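Como reconstituir a história de um aeródromo desativado

Guia para quem quer estudar um campo de aviação antigo na sua zona, com arquivos públicos, mapas e algumas manhãs no terreno.

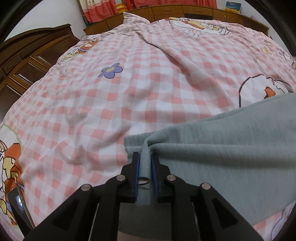
Antes de começar

Escolha um único aeródromo. É tentador abranger todos os campos de uma região, mas os registos estão dispersos e cada local tem os seus nomes, donos e datas. Neste guia o exemplo é Trurnstead, uma pista de relva aberta nos anos quarenta e fechada três décadas depois, hoje repartida entre campos de cultivo e uma estrada secundária.

Abra um caderno ou uma folha de cálculo com quatro colunas: data, facto, fonte e grau de confiança. Na última coluna bastam três valores: confirmado, provável e por verificar. Preencha a fonte no momento em que encontra o facto. Voltar atrás para descobrir de onde veio uma frase pode custar uma tarde inteira.

Passo 1. Reunir os nomes do local

Um aeródromo raramente teve um só nome. O uso militar dava-lhe uma designação, os habitantes outra, e a empresa que o explorou depois pode ter escolhido uma terceira. Trurnstead aparece nos documentos mais antigos como Campo de Rewi, o nome da quinta a que pertencia o terreno, e só mais tarde com o nome atual. Quem pesquisar apenas por Trurnstead perde os primeiros anos.

Faça uma lista com todas as variantes, incluindo erros de ortografia. Junte os nomes das quintas vizinhas, da freguesia e da estação de caminho de ferro mais próxima. Nos jornais da época o campo era muitas vezes descrito apenas pela localização, «os terrenos junto à estação», por exemplo.

Passo 2. Localizar a pista no mapa

Procure duas ou três edições da carta topográfica: uma anterior à abertura, uma do período de atividade e uma recente. Nas cartas feitas em tempo de guerra os aeródromos eram frequentemente omitidos, e um espaço em branco entre caminhos interrompidos é já uma pista de trabalho. Repare nos seguintes elementos:

- caminhos que terminam de repente ou contornam uma área sem motivo aparente;
- valas de drenagem em linha reta;
- sebes que desaparecem de uma edição para a outra;
- edifícios isolados, afastados de qualquer quinta.

Passe depois à fotografia aérea. A maioria dos institutos geográficos permite consultar os voos antigos, por vezes apenas com marcação. Peça a folha de índice antes de pedir as imagens e anote o número do voo e da fotografia. Em anos secos, as fundações e os pavimentos enterrados notam-se na cor da vegetação. No caso de Trurnstead, a pista principal media 3000 pés, segundo a planta do projeto, e a medição sobre a fotografia deu um valor um pouco menor. Registe os dois números, cada um com a sua fonte. Não escolha ainda.

Atenção às unidades. Plantas militares e manuais de voo misturam pés, jardas e metros, por vezes na mesma página. Copie sempre o valor original e ponha a conversão entre parênteses.

Passo 3. Consultar os arquivos

Comece pelo arquivo municipal. As atas da câmara costumam registar a compra ou a cedência do terreno, as queixas por ruído, os pedidos de indemnização dos agricultores e as obras nos acessos. São documentos monótonos, mas datados e assinados. Leia também os anexos. O orçamento da vedação de Trurnstead estava colado no verso de uma ata sobre iluminação pública.

Siga depois para os arquivos militares e da autoridade aeronáutica. Para cada um, escreva um pedido curto com os nomes alternativos, as coordenadas aproximadas, o intervalo de anos e o tipo de documento que pretende. Conte com uma espera de 30 dias e não envie um segundo pedido antes disso. Se a resposta for negativa, pergunte se a série existe noutra instituição. Os fundos mudaram de casa várias vezes e os catálogos nem sempre acompanharam.

Na sala de leitura:

1. Peça primeiro o inventário e só depois as caixas.
2. Fotografe a etiqueta da caixa antes do conteúdo, para que as imagens fiquem por ordem.
3. Copie a cota completa. Em Trurnstead, a caixa mais útil era a 2327, e a do número seguinte tratava de um campo com nome quase igual noutro distrito.
4. Não altere a ordem das folhas, mesmo que pareça errada.
5. Confirme as regras de reprodução antes de publicar.

Passo 4. Ler a imprensa local

Os jornais servem sobretudo para inaugurações, festivais aéreos, acidentes e fecho. Se estiverem digitalizados, experimente todas as variantes do passo 1, mas não confie só na pesquisa automática: o reconhecimento de texto falha em papel manchado e em colunas estreitas. Depois de encontrar um acontecimento, leia a edição anterior e as duas seguintes. As correções saíam em letra pequena, por vezes semanas mais tarde.

A data anunciada para uma inauguração nem sempre foi a data em que ela se fez. O festival de abertura de Trurnstead foi anunciado para abril e adiado por causa do estado da pista. Vários textos posteriores repetem a data do anúncio. Sempre que puder, use uma notícia publicada depois do acontecimento.

Os anúncios também contam. Foi por um deles que se soube que a Hirero, uma pequena firma de táxi aéreo, teve ali um balcão e vendia batismos de voo ao domicílio, por carta.

Passo 5. Falar com quem se lembra

Marque conversas curtas, de preferência na casa da pessoa, e leve mapas impressos em formato grande. Uma pessoa que não se recorda de um ano pode apontar sem hesitar o lugar do hangar. Peça autorização escrita para gravar e para usar a gravação.

Comece por perguntas abertas: como se chegava ao campo, que aviões se ouviam, quem lá trabalhava. Deixe as datas para o fim. Se houver contradições com os documentos, não corrija o entrevistado durante a conversa; anote e compare em casa.

As cadernetas de voo guardadas em família são uma das melhores fontes. A de Dayana Huerta, que aprendeu a pilotar em Trurnstead, regista 24 aterragens no campo, com a matrícula do avião e o nome do instrutor em cada linha. Cruzadas com o registo de aeronaves, essas linhas permitiram identificar dois aparelhos da escola de voo Clikwood que não constavam de nenhuma lista publicada.

Passo 6. Visitar o local

Peça autorização aos proprietários antes de entrar. Leve calçado adequado, uma cópia da planta e um aparelho com posicionamento por satélite. A melhor altura é o fim do inverno, com a vegetação baixa, e a luz rasante das oito da manhã ajuda a ver os desníveis.

Procure troços de betão, argolas de amarração, bases de mastros de manga de vento e marcos de limite. Registe a posição de cada vestígio e fotografe-o com uma escala ao lado. Não retire nada. Se encontrar munições ou objetos metálicos que não reconheça, afaste-se, marque o ponto e chame as autoridades.

Passo 7. Montar a cronologia

Ordene a folha por data e leia-a de uma ponta à outra. As lacunas ficam à vista. Em cada entrada pergunte se há uma segunda fonte independente; dois artigos copiados do mesmo comunicado contam como uma. O que ficar por verificar pode ser publicado, desde que venha assinalado como tal.

Escreva o texto a partir da cronologia e mantenha as referências no fim de cada parágrafo. Guarde uma cópia das notas fora do computador e entregue outra à biblioteca local, com a lista de abreviaturas.

Erros frequentes

Confundir a data do contrato de construção com a do primeiro voo.

Atribuir a um campo as unidades militares que apenas lá passaram uma noite.

Tomar o desenho do projeto pelo que foi construído. Em Trurnstead, a segunda pista aparece em todas as plantas e nunca foi feita.

Citar uma página da Internet sem procurar o documento em que ela se baseia.

Contacto | Direitos de autor e reprodução de textos | Voltar ao topo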